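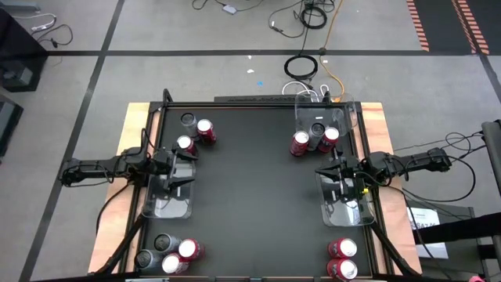 Both arms over the clear bins, grippers open, cans in four groups.

February 2019

Gripper comparison, continued. Left arm is on the Murow fingers, right arm on the Dremero set. Same controller for both, same speed limit, force cap at 43 percent. Yara Hakim wrote the new close routine and I have left it alone so far.

The Murow closes in 600 ms from fully open, the Dremero in 800. The slower one is easier to tune. With the Murow I get overshoot on the last few millimeters unless I drop the gain, and then it is no faster than the other. Will try a two-stage close tomorrow.

Cans are a poor test object in one respect – the side wall gives before the motor current rises enough to trigger the stop. Set the threshold lower, got false stops from cable drag on the left wrist. Need to reroute that cable before trusting any left-side numbers.

Where cans touch one another there is little room for a finger. Ívar Vigfúsdóttir thinks a thinner fingertip solves it. I would sooner change the approach angle first, as that costs nothing. Bednarek quoted two weeks for new tips anyway.

Also to do: repeat the camera calibration, check reflections off the bin bottoms in the depth image, send the current logs to Puvolholm.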